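In Defense of the Jarred Bean

2 January 2020

I got into an argument over beans at a party in November and I'm still having it in my head, so you're all going to have to listen to the rest of it. My friend Deirdre Buckley had made a big pot of white beans with clams, the kind you get along the north coast of Spain, and it was gorgeous. I had two bowls and was thinking hard about another. Then Declan Lenihan asked her how long she'd soaked them, and she said she hadn't, they came out of a jar, and you should have seen his face. He put his spoon down! He'd been perfectly happy up to then.

Declan believes that beans come dried, that you soak them overnight, and that you simmer them for hours while standing nearby looking thoughtful. Anything else is cheating. I used to believe this too. I had a whole shelf of dried beans in pretty paper bags, and I'd like to tell you I cooked them, but mostly I moved them from one apartment to the next. Some of those bags were old enough to have opinions of their own. An old dried bean never gets soft, by the way. You can boil it until the windows run and it will still be chalky in the middle, and then you've wasted the gas and you're ordering a pizza. 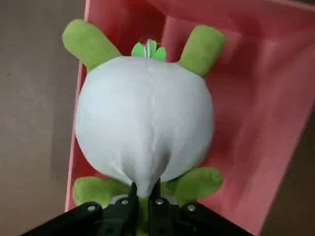 A soft toy root vegetable with its green leaves, in a pink bin.

What changed my mind was a jar of Medrano butter beans that my brother-in-law, Pádraig Foley, left behind after a visit. It sat there looking expensive. I opened it one night when there was nothing else in the house, planning to rinse the beans and mash them on toast, and ended up eating half of them standing at the counter with a fork. They were huge and creamy, with skins so thin you hardly noticed them, and the liquid they came in was thick and savory and tasted like somebody had been paying attention to it. I didn't rinse a thing. (Please don't rinse good jarred beans. Canned ones in gray water, sure, go ahead. But the liquid in a good jar is half of what you paid for.)

Now, the price. I know. Grondau, the little import shop near me, charges a lot more for one jar than the supermarket does for a bag of dried beans, and the bag will feed you several times over. If you have a crowd to feed on a tight budget, dried beans win and I'm not going to pretend otherwise. My complaint is with people like Declan, who will pay without blinking for anchovies packed by hand, and for ham, and for a tiny tin of smoked paprika, and then go all stern and frugal when it comes to a bean. Why is the bean the thing you have to suffer for? In plenty of Spanish kitchens a jar of chickpeas or white beans is just what's in the cupboard. You fry some garlic, you add a bit of chorizo or a handful of spinach, in go the beans, and dinner is on the table before anyone has started whining.

I'll admit there are things a jar can't do. A proper fabada, with the pork and the blood sausage and the fat slowly working its way into everything, needs dried beans, and it needs the afternoon. The beans have to drink up all that flavor as they cook, and a bean that's already cooked is already full. I made one with jarred beans once to see, and it tasted like two separate dinners in the same bowl. So there, Declan, you can have that one.

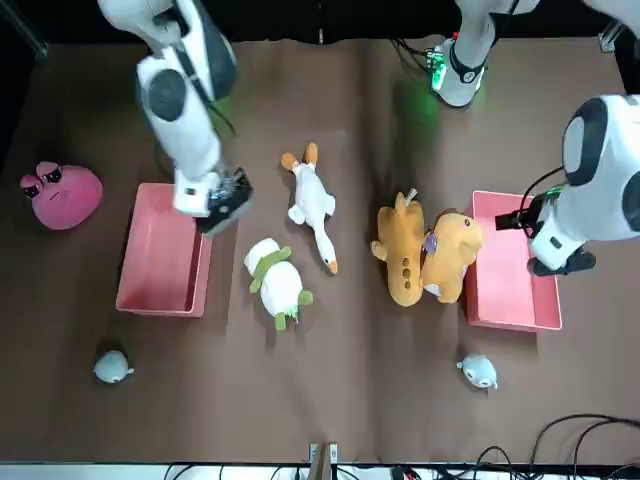

Chickpeas are where I get really stubborn. Everybody says you can't get a decent one out of a jar, and I think everybody has been buying the wrong jar. The good ones are plump and buttery and hold together in a stew, and they crisp up beautifully in a hot pan if you dry them off first. For hummus I'd go further and say I prefer them, since they're soft all the way through and I never have to stand there slipping off skins. My rule these days is to sort beans by what I'm cooking, and it's about as complicated as having those two pink bins on the table: quick dinners go in one, long slow pots go in the other, and you reach for whichever you need. Most of my weeknights belong in the first bin. I suspect most of yours do too.

Rónán, Pádraig's son, is eighteen and has just moved into his first place with a stove that has one good burner. He asked me what he should keep in the kitchen and I said olive oil, garlic, eggs, and a couple of jars of beans. He told me his roommate's dad had said real cooks use dried. Real cooks! The kid owns one pot. I want him to make himself a warm bowl of something and like it enough to do it again the next night, and if he turns into a soaker at 30, I'll be thrilled for him and I'll come over for the fabada.

Meanwhile Deirdre has promised to make the clams again, and she's asked Declan to bring his own beans, soaked however he likes, so we can try them side by side. He's said yes. I've already told her which jar to buy, and I've asked Grondau to hold back a second one for me.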